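Gusuvura Assembly Services, Wikville Site
Robot Cell Safety Inspection Checklist with Comments
Cell: Brake Parts Sorting, Station 451
Type of inspection: Follow-up after reported fault
Date: Feb 22, 2023
Inspector: Eliseo Bautista
Distribution: Production, Maintenance, Montoya Integration, shift leads

1. Reason for inspection

This inspection follows fault report 991. During a sorting run in January, the left arm released a brake pad while moving toward the tray. The part struck the front edge of the table and fell to the floor. The operator on duty was standing outside the marked line and was not injured. The cell was stopped with the pendant and locked out until the next shift.

Maintenance replaced the finger pads on the left gripper and returned the cell to limited service at reduced speed. Limited service remains in effect until all items marked OPEN or FAIL in this document are closed in writing.

2. Before entering the cell

2.1 Lockout points labeled and reachable from the aisle. PASS

2.2 Floor line visible on all open sides. PASS
Comment: The line was repainted after the fault. The old line had worn through near the parts rack.

2.3 Emergency stop at operator position tested. PASS
Comment: Both arms stopped on the first press. Reset required the key, as intended.

2.4 Emergency stop at rear of cell tested. FAIL
Comment: The button works but was blocked by a stack of empty totes. The totes were moved during the inspection. The rear access path must be marked as a keep-clear area. Owner: Production.

2.5 Current risk assessment posted at the cell. OPEN
Comment: The posted copy was written for the single-arm version of the cell. The two-arm version is on the network drive and has not been signed.

3. Arms and cables

3.1 Mounting bolts on both arm bases checked for torque. PASS

3.2 Arm covers free of cracks. PASS

3.3 Cables secured and clear of moving joints. PASS WITH COMMENT
Comment: No wear was found on either arm. The cable at the right wrist needs slack to allow full rotation, and the slack should be checked weekly for rubbing. Add to the weekly sheet.

3.4 Joint limits match the approved settings. PASS
Comment: Settings were compared with the file supplied by Montoya Integration. No differences were found.

3.5 Separation between arms maintained in the shared zone. OPEN
Comment: The program keeps one arm out of the shared zone while the other is inside. This was confirmed for the sorting routine only. The manual recovery routine has no such rule, and both arms can be jogged into the same space. Until this is corrected, recovery is to be performed with one arm parked.

4. Grippers

4.1 Fingers straight and fasteners tight. PASS

4.2 Finger pads within wear limit. PASS
Comment: Pads removed from the left gripper after the fault were glazed with brake dust and no longer held the metal backing of the part. The right gripper pads were replaced at the same time as a precaution.

4.3 Grip detection working. FAIL
Comment: The program reads finger position once, directly after closing. If a part slips during travel, the arm completes the move and opens over the tray as though the part were still held. This is considered the main cause of fault 991. Grip must be checked throughout the move, and loss of grip must bring both arms to a controlled stop. Owner: Montoya Integration.

4.4 Grippers hold their part when power is removed. PASS
Comment: Tested on both sides with a brake pad. Neither part moved during the test period.

5. Work surface and parts

5.1 Table surface level and stable. PASS

5.2 Paper covering flat, with no loose corners in the path of the grippers. PASS
Comment: Brown paper is to be replaced at the start of each shift. Brake dust on the paper transfers to the finger pads and shortens their life.

5.3 Only parts for the current run on the table. PASS
Comment: The run under inspection used brake pads, a curved plastic bracket and small round parts placed in a metal tray.

5.4 Tray position secured. FAIL
Comment: The tray rests on the paper without a stop or fixture. A light push is enough to turn it. A moved tray places the drop point on or outside the rim. Two locating blocks are to be fitted. Owner: Maintenance.

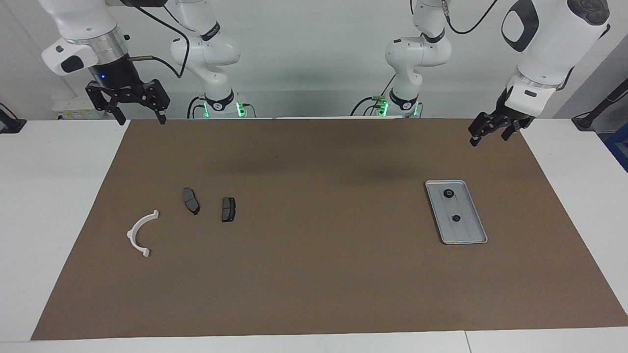 Rilau wrote in the comment column of the draft that the locating blocks will not be enough, and asked that the tray be removed from the pick area altogether. The shift team has reset it by hand many times since the cell was installed, the note continues, and each reset means reaching under an arm that is only paused. "We were told a pause was the same as a stop. I would like to see that corrected in the training before anyone fits a block."

The inspector accepts the second point in full. A paused arm remains under power and may resume on a signal from the line. Reaching under a paused arm is prohibited with immediate effect, and item 6.2 has been changed from PASS to FAIL. The request to move the tray has been passed to Production for a decision.

6. Operators and training

6.1 Operators on all shifts listed in the training record. PASS

6.2 Operators can explain the difference between pause, protective stop and emergency stop. FAIL
Comment: See the note above. Refresher training is required for all shifts. Maintenance staff are included. Owner: Production.

6.3 Safety glasses and closed shoes worn inside the line. PASS

6.4 Fault reports completed on the day of the event. OPEN
Comment: Report 991 was completed two days late. The operator stated that the form at the cell had run out and that the supervisor's office was locked. A supply of forms is now kept at the pendant hook.

7. Test run after inspection

The sorting routine was run for 100 cycles at reduced speed with the inspector present. No part was dropped. The tray was found slightly turned at the end of the run and was reset under lockout. This result does not close item 4.3, as no slip occurred and the stop function could not be judged.

8. Conditions for return to full service

Items 2.4, 4.3, 5.4 and 6.2 closed and initialed by the owner.
Items 2.5, 3.5 and 6.4 reviewed by the inspector.
A further run of 900 cycles at normal speed, including deliberate loss-of-grip tests on each arm.
Signed risk assessment for the two-arm cell posted at the operator position.

Overall result: LIMITED SERVICE ONLY

Signed: Eliseo Bautista
Copy to be kept at the cell until replaced by the next inspection record.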